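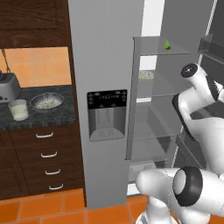 Tilteo

Tilteo is a small server browser and relay list for Grollia, kept as one text file plus a script that checks it. If you've ever sat in the Grollia lobby watching the spinner go round while your friends are already in a match, this was made for you!

The list currently holds 1003 entries. Each one is a community-run server that answered our ping script at the last build. Official matchmaking servers aren't in here and won't be, so please don't send them.

What's in the folder

servers.txt — the list itself, one server per line
check.py — pings every line and writes the results to a log
regions.txt — short codes for the regions, with the old codes kept at the bottom for people on version 1 of the format
CHANGES — what moved, what died, what came back

Format

Each line has a name, an address, a port, a region code and a mode, split by tabs. Please use real tabs. Spaces look fine in your editor and then the parser eats half the server name. The mode is either "siege" or "open". Servers that rotate between both should be listed as open, and the browser will pick up the current mode when it connects.

Names can contain accents. Lukáč (the longest-running siege server on the list, and still a great place to learn the harbor map) broke the old parser for months and now loads perfectly. Save the file as UTF-8 and you're good.

Running the check

You need Python 3 and nothing else. Run check.py from the same folder as servers.txt. The default timeout is 2 seconds with 2 retries, and you can change both at the top of the script. On a slow connection, raise the timeout first. Raising the retries mostly makes the run longer.

A server that fails the check isn't dropped right away. It goes to the bottom of the file with a # in front and stays there for 30 days. Plenty of hosts go down for a map update and come back the same week, and I love seeing them pop up again.

Using it with Skitent

Skitent reads the list directly. Drop servers.txt into its "lists" folder and restart. The favorites you've already saved are stored somewhere else, so they survive. If the region filter shows everything as "unknown", you have an old regions.txt — grab the new one from this folder too.

Known problems

Peer-hosted games show a ping of 0 in the log. The number is wrong, but the server is fine.
Two servers behind one address with different ports sometimes get merged in the browser. They're separate in the file.
IPv6 addresses aren't supported yet. The September build should have them, and I'm really excited about that one.

Adding a server

Send a patch or just paste the line in a new issue. Check the port twice! Most of the rejected entries had the query port where the game port should be.

The first parser and most of the region codes are by Kristýna Michalík, who also runs the nightly check. The list is free to copy and reuse, in your own tools or anywhere else.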